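March, 6:40 in the morning, kitchen

Up before the children, which happens twice a year, so I am writing it down.

We are three weeks into the new spelling plan and I have decided to stop calling it new, as that implies there was an old one. The old one was me shouting words up the stairs while somebody brushed their teeth. The new one is called Rellorel and it came as a boxed set with 128 lesson cards, a teacher's book I have read most of, and a sheet of gold stars that vanished within an hour and turned up on the dog.

Each lesson is supposed to take 11 minutes. I love the confidence of that. I would like to meet the child they timed. Yesterday we spent longer than that on the word "bridge," which my middle one feels has a D in it purely to annoy her. I tried to explain the rule. The book has a very nice paragraph about it, with a little drawing of a D holding an umbrella over a short vowel. She looked at the drawing, looked at me, and asked why the vowel didn't bring its own umbrella. We moved on to "badge."

My oldest, meanwhile, has worked out that if he spells everything wrong on the Monday-style pretest he gets more gold stars for "improvement" later. (I know he's doing it because he spelled "cat" with a K and then winked at his brother.) I have taken this up with him. He says he is responding to incentives. This is what comes of letting him read at the table.

The youngest is not officially doing spelling. He sits under the table and does it anyway, out loud, a half second before everyone else. He is right more often than I'd like. His sister has asked that he be sent to school, a real one, far away.

Shengli Hao from our Flenden group came by in the afternoon to return the fraction tiles and stayed for tea. She has taught four kids at home and has the calm of a person who has given up on matching socks. I told her about the umbrella. She said she dropped spelling altogether for one whole winter and just had them copy out good sentences, and by spring nobody was any worse. I asked if they were any better. She said they were no worse, and took another cookie.

I have been thinking about that all night. Copying out sentences costs nothing. Rellorel cost a great deal more than nothing, and we have 13 cards behind us, so by my math I can't quit until they are grown.

Still, there are some things I'll say for it. The dictation page at the end of each week is good. They have to hear a whole sentence, keep it in their heads, and get it down, and even the K-for-cat boy takes it seriously. Last week's was "The judge ate fudge on the ledge," and we had a long talk about what sort of judge that would be. It was the best writing any of them has done since fall, because all three wanted to tell me how he got up there. My daughter's ran to a page and a half. She put the D in "ledge" every single time and I did not say one word about it, which I consider my finest teaching to date.

Plan for today, such as it is:

1. Card 14, the "ight" words. Skip the song. We tried one of the songs and it is still in the house.

2. Read aloud on the couch, two chapters, three if anyone begs. Finish before the youngest falls asleep and has to be carried.

3. Quiet table time with whatever's out, and no spelling of any kind, including by people under the table.
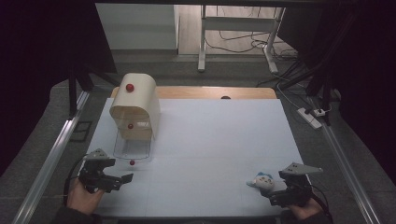 4. Copy one good sentence each, Shengli style. They can pick it themselves. I expect mine will be about the judge.

5. Find the teacher's book. I had it last night, and I have a bad feeling about the bathtub.

Feet on the stairs now. Somebody is spelling "breakfast," and getting it right, and somebody else is telling him to stop. Coffee first.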